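The Odds and Ends Table

I've been meaning to put this page up since February, when I cleared out the Kekana flat and couldn't bear to bin the contents of the last drawer. You know the sort of drawer! So it all went on the teal cloth, with the bamboo-style screen round the back (3 years I've had that screen and I still love it).

The tape first, because I'm always asked. It's plain silver duct tape and it has mended a hosepipe, a suitcase and one very old slipper. I'd put it in every house in Verau if I could.

The tool on the yellow card is still in its packet, and I'm rather enjoying not opening it. 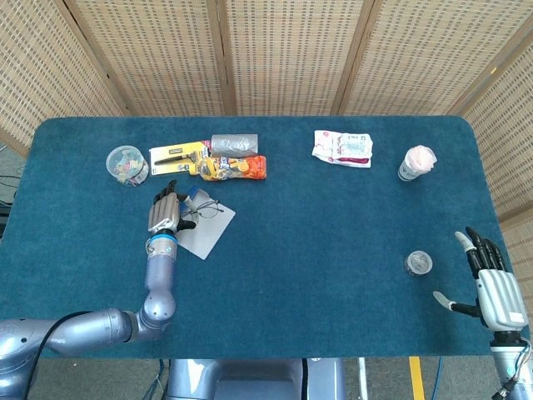

My glasses live on a bit of white paper these days, as I kept putting them down on dark things and losing them. Thin wire ones, so they vanish if you blink.

The tub with the lid is all little coloured bits, pink and green and so on, and far too cheerful to throw out. As for the snack bag with the cartoon on it, that's going in my coat pocket for the train to Brusance.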